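Westosley Public Library
Board of Trustees
Minutes of the Regular Meeting, 2024-04-25

Present: Hicham Gaber (Chair), Nouhaila Tahiri, Ashraf Mahrous, Adel Farouk
Absent with notice: Younes Salem

The Chair called the meeting to order at 7 p.m. A quorum was present.

1. Approval of minutes
The minutes of the previous meeting were approved with one correction: under item 4, "Fiston Street" should read "Fiston Avenue." Moved by Mr. Mahrous, seconded by Ms. Tahiri. Carried.

2. Opening hours
Ms. Tahiri presented the results of the patron survey on Saturday service. Most of those who replied asked for a later closing time. Mr. Farouk asked whether present staffing would allow this. The Director's written report states that one more part-time clerk would be needed. The Board agreed to extend Saturday hours on a trial basis beginning in June and to review the matter after 12 weeks. Carried, with Mr. Mahrous abstaining.

3. Roof over the children's section
Two bids have been received, from Stolletti and from Saber. Mr. Mahrous noted that the Saber bid does not include removal of the old gutters. Decision deferred until both firms have answered the Board's written questions. Mr. Farouk will send these by the end of next week.

4. Reading room
The Director reported that patrons have asked for more places to plug in laptops. The Board approved the purchase of power strips with individually switched outlets for the long tables. Cords are to be kept clear of the aisles. The request for 24 new chairs was referred to the budget discussion.

5. Summer reading program
Registration will open in June. The Board discussed raising the number of places in the youngest group from 12 to 15 and left the decision to the children's librarian.

6. Public comment
One resident asked that the large-print shelves be moved closer to the front entrance. The Chair thanked the speaker and referred the request to the Director.

7. Adjournment
There being no further business, the meeting was adjourned on a motion by Mr. Farouk, seconded by Ms. Tahiri.

Minutes subject to approval at the next regular meeting.

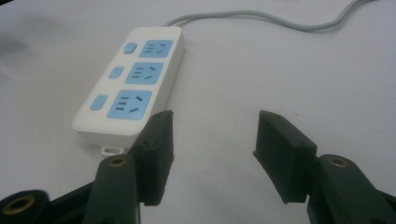 Nouhaila Tahiri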